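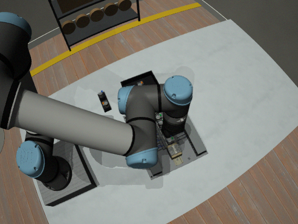 Relay swap cell, arm at the work plate

Irunmont Help > Cells and fixtures > Pick and place

Relay swap: good on the first pull, then it drifts and clips the neighbor

Da-eun Tak
posted 10/9/18

I have a single arm cell that swaps plug-in relays on a small control panel. The whole thing exists only in simulation at the moment. The real cell gets built in February and I would like to have the program in decent shape by then.

The arm sits on a pedestal behind the panel. The job is simple: come down over a relay, close, pull straight up, carry it to the bin, open, go get a spare from the holder, seat it in the empty socket. The panel is on its own base plate with a screw hole near each corner. Controller is a Flisora, and the motion blocks come from the Billgate library.

The first pull is fine. After that the gripper comes down a bit to one side of where I taught it, and the finger touches the relay next to the one I want. If I reteach the point it is good again for a while. A run is 500 cycles and I have never gotten through one without a contact fault. 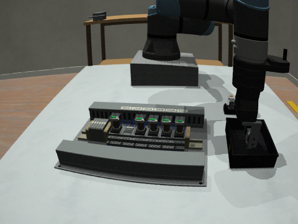 What I have tried so far: slower approach (I went down to 60 mm/s), a higher retract, and a different tool offset. The slower approach made it take longer to fail, or it seemed to. The higher retract did nothing. With the tool offset I probably made things worse, so I put it back.

Points are all taught in the robot base frame, one for each socket, plus one for the bin and one for each spare. I did not make a user frame for the panel because it doesn't move. Is that the mistake? And is there a usual way to set the clearance between the finger and the next relay? I can move the panel, the bin and the holder, but I can't change the spacing on the rail.

Hwa-young Ham

Separate taught points in the base frame are part of your trouble, but I'd look at the pull first.

When you pull a plug-in relay, the socket holds on and then lets go. If the gripper closed a little off center, the relay is being pushed sideways the whole way up. In your model the panel may also not be fixed to the table. Check that before anything else. If the base plate is a free body resting on the table, every pull can shift it a small amount, and after enough pulls your taught points are wrong. It would also explain why reteaching fixes it for a while. Lock the plate to the table in the model, and bolt it down through the corner holes in the real cell. Run the same 500 again before you change any points.

Then do the frame. Make one user frame on the panel, with the origin at the front left screw hole and X along the rail toward the right. Teach the first socket and the last socket carefully, and work out the ones between from the rail spacing. Now if the panel gets moved you touch up the frame and leave the rest of the program alone.
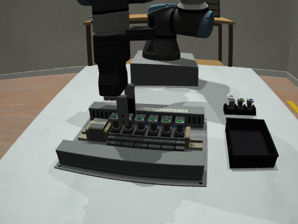

For the approach, split the move in two. Come in fast to a point 125 mm above the socket, 200 mm/s is fine for that part, and then straight down in a linear move at your 60. No joint moves below the upper point. A joint move between two good points can still swing the finger through the relay next door, and with cylinders standing that close you don't have much to spare.

Do the same thing over the spare holder. People are careful at the panel and then sloppy at the holder, and a spare picked up crooked goes into the socket crooked.

Da-eun Tak

The plate was free. I looked at the body settings and it had no joint to the table at all. I locked it and it is running now. Thank you. I will do the frame after this run finishes.

Won

just open the gripper less. i had the same thing on a fuse panel and it was the jaws being too wide on the way down. took me a week to find. dont remember what number i used

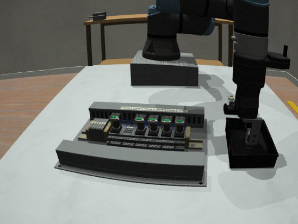
Hwa-young Ham

Won has a point about the opening, and it should be on your list. Set it to the relay body plus a small margin, and test it in the tightest spot you have. On your rail the leftmost relay stands a bit apart from the others, so a pass there doesn't tell you much. Use one from the middle of the group on the right. If the finger goes down and comes back up with a relay on both sides, you can use that same opening for the whole row.

Also keep the bin release separate from the panel opening. You can open as wide as you like over the bin. I keep them as two named values, because if they share one, somebody widens it to fix a drop problem and the panel contacts come back.

One more check for the real build: after the plate is bolted down, tug on the sockets by hand. A socket that rocks on the rail will give you the same symptom, and a user frame won't help with that.

Da-eun Tak

500 cycles, no contact faults, with the plate locked and the old points. Opening is now two values. Frame is next. Marking the first reply as the solution.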